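Cendale Reuse and Sorting Program
Progress report, second reporting period, through May
Prepared by Perla Mendoza for Dwight Beaulieu, Arango Fund

1. Status

Work under the second payment is on schedule except for the crushing line, which is two weeks behind. Spending is within the approved budget. One change to the budget is requested in section 6.

2. Collection

Collection from the break rooms and the loading dock has run without interruption since the start of the period. The dock bin was moved indoors after the April rains, when water in the bottom of the bin was adding to recorded weights. Weights logged before the move have been marked in the records and left out of the totals.

Total aluminum received in the period was 900 pounds. The target for the period was 750. Most of the increase came from the second building, which joined the program in March and had no separate bin for cans before that.

Steltex supplied the replacement bin liners at the price quoted in the first report. The heavier liner holds up better at the seam but does not fit the small break room bins, which stay on the old stock until it runs out.

3. Sorting

Sorting is done by hand at the long bench on the north wall. Lucero Quispe and Danilo Calimlim share the work, with the main session beginning at 7:30 in the morning. Drink cans go to the crusher. Glass and plastic go back to the building's general recycling. Anything with a spray valve, a screw lid or a sealed liner is held apart.

The written sorting guide has been revised twice. The first revision added tall, narrow cans as a separate line, as these were being placed with spray products by new sorters and then set aside for disposal. The second revision changed the order of the steps so that the top of the can is checked before the body. A tab and a rolled rim settle most cases at once. Printing on the side is less dependable, as sorters spend time reading it and product names are often worn or hard to make out.

Rejected loads at the buyer fell from five in the first period to one in the second. The one rejected load contained food tins that had been bagged with drink cans over a holiday weekend.

4. Bench and storage

The bench surface was replaced in March. The old top had swollen at one end and would not wipe clean. Bravetti delivered the new top a week late but to the correct size, and it was fitted the same afternoon. 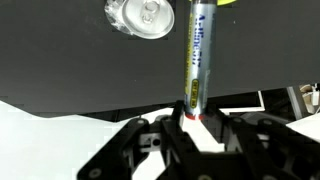
Slim cans remain the slowest item to process. They tip over in the shallow trays and roll, and the crusher plate was set for the standard 12-ounce size. Maritza Muñoz tested a deeper tray with a divider. Cans stood upright in it and could be moved to the crusher in one trip. A set of 16 trays has been ordered on the strength of that test and is expected before the end of the next period.

Floor storage is adequate at current volume. If a third building joins, bags will have to be collected by the buyer twice a month.

5. Crushing line

The crusher was out of service for nine working days with a bent guide rod. The rod was replaced under warranty. During the stoppage, cans were bagged whole, which filled the storage area and delayed one pickup. A spare rod is now kept on site.

Adjustment of the plate for slim cans has not been finished. The maker's manual gives a setting but it leaves the can half crushed. Danilo will repeat the adjustment with the new trays in place.

6. Budget

Unspent funds in the equipment line stand at $2000. We request approval to move $740 of this to supplies, to cover liners and gloves through the end of the grant year. No other changes are requested.

7. Next period

Finish the plate adjustment and record the setting in the guide.
Put the new trays into use at the bench.
Meet with the manager of the third building on space for bins.
Submit buyer receipts with the next report in place of monthly summaries, as Mr. Beaulieu asked.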